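Home | Features | Workplace | Campus Life | Archive | Subscribe

The Afternoon Shelf: What Benkirane Hall Learned From Its Snacks

By Cuiping Meng

When Benkirane Hall opened its second-floor commons in June, the furnishings had been chosen with care and the refreshments had not. Two long tables were placed near the windows, a cabinet was assigned to dry goods, and a refrigerator was moved up from the basement. What would go inside them was left to whoever happened to be placing the supply order that week.

The results were uneven. For a time the cabinet held little except instant oatmeal. Later there was a long season of pretzels. Staff members who worked past five often walked to the corner store at Kekwood Street, and some of them did not come back before six. The facilities office began receiving notes on the subject, most of them courteous, and one of them written on the back of an oatmeal packet.

The office responded as offices do, with a survey. It was sent to 651 people who hold a key card for the building, including the night staff and the tenants on the upper floors. The questions were plain. Respondents were asked what they ate between lunch and the end of the day, where they ate it, and what they would like to find in the commons when they arrived there.

The answers favored the familiar. Cold soda in cans was the most frequent request, followed by wrapped bars of one sort or another. Fresh fruit was mentioned often and with evident good intentions, although several respondents added that they would probably take the bar. Few people asked for anything that required a plate. A request for soup was noted and has been kept on file.

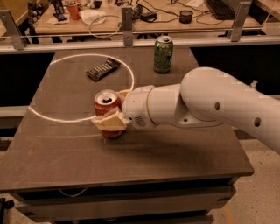
The commons now operates on what the office calls the open table. Items that are ready to be taken are placed directly on the tabletop during the afternoon, and the remainder stays in the cabinet or the refrigerator until needed. The selection is deliberately small. A red can, a green can and a snack bar in a black wrapper make up an ordinary afternoon's choice, and a person returning from a meeting can settle the question at a glance. The earlier practice of filling the whole surface with boxes drew complaints from those who wished to put down a laptop or a cup.

Color has proved more useful than labels. Most people recognize their preferred drink by the can before they read a word on it, and the staff who restock the table have learned to work the same way. Cans of one kind are kept together in the refrigerator, with the older stock toward the front. Bars are stored flat in a shallow drawer, where they are less likely to be crushed than in the deep bins used previously.

The furniture has also received attention. The original tables, purchased with the building, had a pale finish that showed every ring left by a cold can. They were replaced with darker tops supplied by Brundthorpe, a regional maker of office and school furniture. The new surfaces are wiped each morning and again at closing. Coasters were offered during the first month and were seldom used — a box of them remains in the cabinet, behind the tea.

Waste was the next concern. An open can is a temporary commitment, and many are set down during a conversation and forgotten. The office placed two collection bins beside the door, one for cans and one for wrappers, and moved the general trash container to the far wall. In the first half year of the new arrangement, 2,691 cans were collected for recycling. Wrappers present a more difficult problem. The material used for most snack bars is not accepted by the local hauler, and the office is considering a mail-in service offered through Katness, which already handles the building's used toner and batteries.

There have been disagreements. Some tenants hold that a commons ought to encourage better habits and that soda should be kept out of sight. Others have observed that adults may be trusted with a can of soda at four in the afternoon. The office has taken a middle position. Water and fruit are set out alongside the other items on most days, and nothing is hidden. A proposal to limit each person to one item was discussed at length and set aside, chiefly on the grounds that it would have to be enforced.

The effect on the room itself has been easier to agree upon. People remain in the commons longer than they once did. They sit down. Departments that share a hallway but seldom a conversation have been heard comparing flavors of bar, and a standing chess game has taken possession of the end of one table. The trips to Kekwood Street continue, although they now tend to be made for sandwiches.

A second survey will be distributed in June. It will include a question about soup.

Related articles
A Quieter Copy Room
Choosing Chairs for Shared Spaces
The Lost Umbrella Cabinet
Recycling at Benkirane Hall: Questions From Tenants

Contact the Editors | Copyright 2026 | Back to top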